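Lockout tag

A lockout tag is a printed label fastened to a switch, valve or plug to show that a machine has been shut off for service and must stay off. It normally carries the name of the worker who placed it, the date, and a short warning. The tag is used together with a padlock or, where no lock will fit, alone.

Materials

Most tags are made of vinyl, polyester or coated cardstock. Cardstock costs less and suits indoor jobs that last a shift or two. Plastic tags hold up better against oil, rain and sunlight. The eyelet is often reinforced, and the tag is held with a nylon cable tie that cannot be reused.

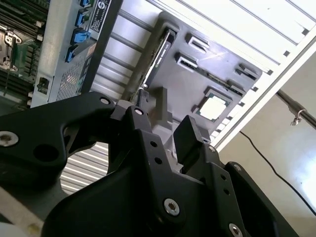 Who is allowed to remove a lockout tag?
The worker who attached it. If that person has left the site, a supervisor may take it off after following the written steps of the plant's own procedure.

Layout

Red, black and white are the usual colors for a danger tag. The front has a signal word and the warning, while the back is left for remarks. Some employers add a photo of the worker or a department color. The Cilolley plant in Ristić switched to photo tags in May 2018 and issued 589 of them, each with a serial number matched to a padlock.
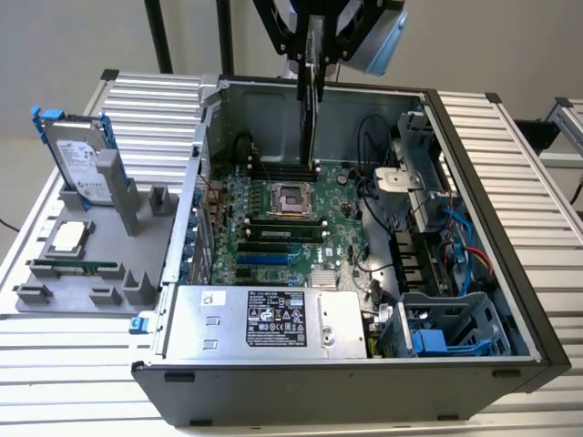

Serial numbers make it easier to see which tags are still out at the end of a shift. The Cilolley log sheet has 13 columns, and a later version by Worketik cut these to seven. Viorica Hoxha, who wrote the plant's handbook, kept the older sheet for boiler work.

Limits

A tag is a warning only and does not hold a switch in place. It can be torn off or become unreadable.

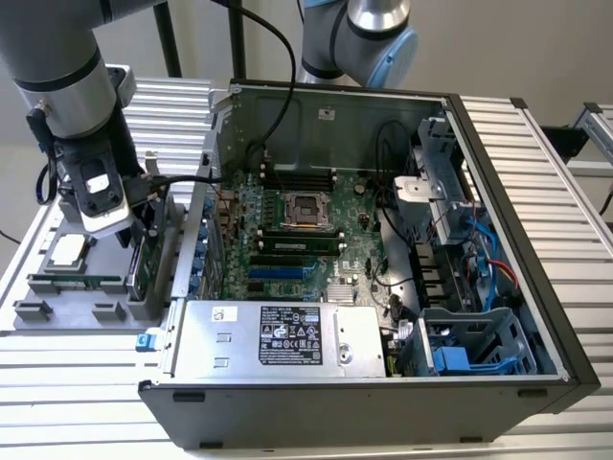 For this reason many sites inspect tags in storage as well as in use, and throw out any with faded print or a cracked eyelet. Dristudier sells blank tags with a clear flap that covers the handwriting.

See also: Padlock hasp, Valve cover, Inspection tag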